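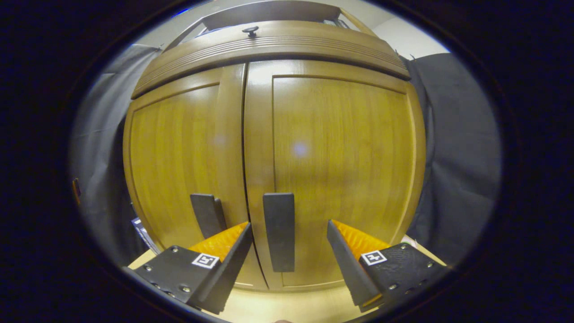 Skotell Local Biography Group — Minutes

Mar 26, 2019, back room, Wivitent Library. 11 present. Apologies taken as read.

1. Last minutes

Agreed, one correction. The draper's shop was in Bautista Street, not Bautista Road. Signed.

2. Councillors booklet

Main business. Entries in hand now stand at 39. Most are short, a few are far too long. Limit of 300 words per entry was agreed in the autumn and is being ignored. Chair asked people to cut their own before the editor has to do it for them.

Entry on the corn merchant who served one term and resigned over the tramway — birth year still disputed. Headstone and baptism register differ by two years. Agreed to go with the register and put the headstone in a note.

The twice-elected chemist: two members have written him up separately, didn't know about each other. Versions to be merged. The longer one has the better account of the 1908 by-election, the shorter one has the family right. His second wife is missing from both.

Question whether losing candidates should go in. Long discussion. Some felt the booklet would never end, others that the losers are often more interesting and left more letters. Vote taken, carried narrowly: losers in if they stood at least twice. This lets in the temperance man from Iltine and the auctioneer.

Style points settled:
- dates day month year, no commas
- wives and mothers to have maiden names where known, "not known" where not
- no "beloved", no "pillar of"
- schools only if we have a source, obituaries don't count on there own

3. Newspaper checks

Iltine paper read through as far as 1911. Gap in the film for most of one winter, library to be asked if the bound copies survive. Three poll results found which don't match the printed list. Report the newspaper figures, say so in brackets.

Request for someone with decent eyesight to take on the 1920s. One offer, one maybe.

4. Printing

Quote in for 300 copies, £900, card cover, stapled. Thought steep. Second quote wanted before the next meeting. Cheaper if the portraits go all together in the middle but then they are nowhere near the right entries. No decision.

5. Letter from a descendent

Grandaughter of the auctioneer has written, says he was never bankrupt. Our draft says he was. Source is one line in a rival's election address, so weak. Line to come out unless the court notices turn up. Reply to be sent, friendly, asking about photographs.

6. AOB

Talk at Iltine hall — slides needed, nobody has started. Urn to be booked.
Subs due. Please pay.

7. Next meeting

Last Tuesday in April, same room, usual time. Cut entries to the editor the week before please — on paper or by email, not both.

Closed 9.05.

Search the minutes Enter keyword Go

Recent items
Councillors booklet: list of names still wanted
How to read a poll book
Notes on the Iltine burial registers
April walk: Bautista Street and the old ward boundary

Contact the secretary | © Skotell Local Biography Group | Back to top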